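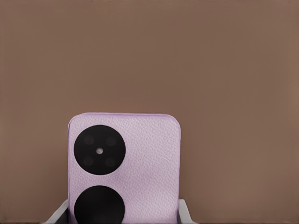

Gudrun Teuber would rather have the dump station back than the new showers. She has pulled her trailer into Kekport Campground every summer for years, and she told the town meeting this week that the closest place to empty a tank is now a 40-minute drive up the lake road.

News > Travel > RV & Camping

The RV dump station at Kekport has been closed since March, when a cracked line was found under the concrete pad. The town shut off the potable water tap next to it at the same time. Both were free to use for anyone staying at the campground, and $11 for everyone else.

Work on the line was supposed to be finished before the season opened. Talha Arain, who manages the campground for the town, told the meeting on Wednesday, June 17, 2026 that the contractor, Dronach, found a second break farther down the slope and had to order more pipe. He expects the station to open again in the second half of July – the water tap may come back sooner.

Until then, campers are being sent to the Cherkaoui gas station in Ovov, which has a dump station behind the car wash. It charges $11 as well, with no discount for campground guests. The turn is tight for anything over 30 feet, and drivers with longer rigs should come in from the north side. Propane is sold there until 6 p.m., closed Sundays.

Arain said the campground is still taking bookings. Electric hookups work on all sites, and drinking water can be filled by hand at the tap beside the bathhouse. Hoses are not allowed on that tap. Guests with reservations of three nights or more can ask at the office for one free dump voucher, good at Ovov through the end of August.

The new showers, paid for out of last year's budget, opened on Memorial Day weekend. They take quarters only.

The town expects to vote on the extra cost of the pipe work at its July meeting.

Shares: 200 | Comments: 3

larkspur_and_lou
We were there last week. Get your voucher when you check in, the office was closed by the time we left in the morning.

Dale in the fifth wheel
North entrance at Ovov is fine for a 34 footer. South one is not, ask my bumper.

mtnmarge
Does the free voucher count if you book two nights and then add one? The website doesn't say.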